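Pralier Glide 4 Hockey Shooting Pad: Review After a Winter of Use

Posted 18/04/2022

Our garage has had a puck-shaped dent in the drywall for years, so I was never going to be talked out of buying a shooting pad. The question was which one. I play in the adult league at Loltside, two of my kids play youth hockey, and between the three of us we get one stick-and-puck session a week if the rink schedule is kind. The rest of the shooting has to happen at home.

I bought the Pralier Glide 4 with my own money last August, and it has been on the garage floor since then. Before that we had a Grustley roll-up mat for two seasons, and I'll compare the two where it matters.

What you get

The Glide 4 comes as a set of interlocking panels in a flat carton. The number in the name is the width in feet, and the full set lays out to twice that in length. There is also a strip of rubber edging for the shooter's end, a small bottle of silicone spray and a cloth. No pucks are included. The panels are white and a little heavier than they look in the store. My older kid and I had the set down in less time than it took to clear the floor.

The joints are the part I was most worried about. They are dovetail style, and you tap them together with a rubber mallet, which you have to supply yourself. Mine went together flush except for one corner that stood up slightly. I took that panel out, swapped it with the one from the back row, and it has been fine. If your floor slopes toward a drain, as many garage floors do, expect to shim at least one panel. I used cardboard from the carton.

How it shoots

With the spray on, pucks slide well. It is slower than ice, and slower than the demo pad I tried at the Akgül store, but that one is cleaned every day. Wrist shots and snap shots feel close to normal. The puck comes off the blade at the right time and doesn't grab. Saucer passes are good too, provided you have something soft for them to land on.

Slap shots are where I would be careful. The panels can take them, but the front edge shifts if you lean hard into the stick, and after a few shots in a row you will see a gap opening at the first joint. I put a rubber mat under the shooter's end and that cured most of it. The Grustley mat was worse in this respect and would bunch up under a hard shot.
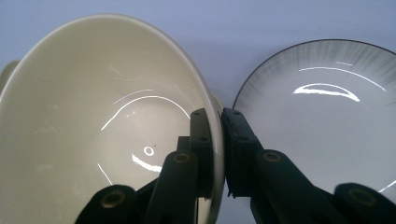

Stickhandling is what we use the pad for most. The Glide 4 is wide enough for full toe drags and for the wide side-to-side pulls my younger one is working on. A regulation puck stays flat. A wooden ball runs away on you a bit when the spray is fresh, and I'd suggest waiting a day before using one. We set up obstacles with whatever is around, usually cones or an old glove, and the pad is slick enough that anything light gets knocked off it on the first bad touch. I keep the pucks and balls beside it in a big cream-colored ceramic bowl with a small handle on each side, and it needs to sit on the concrete and well out of the way of the stick.

Noise is about what you would think. A puck dropped on the panels makes a sharp crack, and in a closed garage with a concrete floor you notice it. Upstairs, it is more of a thump. We stop at dinner time out of consideration for the neighbors. The Grustley mat was quieter, being softer.

Wear

I kept a loose log on the wall for the first month, mainly to get the kids to do their shots, and it came to 3,724 between us. After that we quit writing them down. The surface at that point had gray puck marks all over it and light scratches where the shooter stands. Now, at the end of the season, the scratches are deeper but I can't feel them through the stick. The marks come off with warm water and dish soap. A scrub brush does it faster than the cloth they supply.

Blade wear is worth mentioning. My tape lasts less long on this surface than it does on ice. I retape the practice stick every couple of weeks and use an old stick for the pad so my game stick stays clean. The bottom of the kids' composite blades shows some fraying at the heel. I would not use a new stick on it.

Cold weather made a difference I hadn't planned for. On the coldest mornings the joints tightened up and one tab cracked when I tried to lift a panel. The pad still holds together with the crack. Pralier sells single panels, and I emailed them about it. They answered the next day and sent a replacement without asking for the receipt. That one is still in its wrapper.

Storage

The pad is meant to stay down. You can take it up, and we did once when the car had to come inside for a storm, but it is a chore and the panels make a tall stack. If you need the floor back every night, buy a roll-up mat and live with the bunching. The Grustley went behind the water heater with a strap around it.

Price

I paid 1,380 kroner less than I'd budgeted, if you'll allow a Norwegian relative's gift money into the math. The better way to judge it is by ice time. A stick-and-puck hour at Loltside costs each of us enough that the pad had paid for itself by midwinter. The silicone spray is extra once the first bottle runs out, and one bottle lasted us 40 days of regular use.

Good points

Flat, consistent surface
Wide enough for real stickhandling work
Cleans up with soap and water
Quick answer from the company on a damaged part

Bad points

Front edge creeps on slap shots
Tabs can crack in the cold
No mallet and no pucks in the box
Hard on tape

Who should buy it

Anyone with a floor they can give up for the season and at least one player who will use it most days. For a single player who only wants to work on hands, a smaller pad would do the job for less. For a family of shooters I think the Glide 4 is the right size, and I would buy it again, with the rubber mat for the front edge added to the same order.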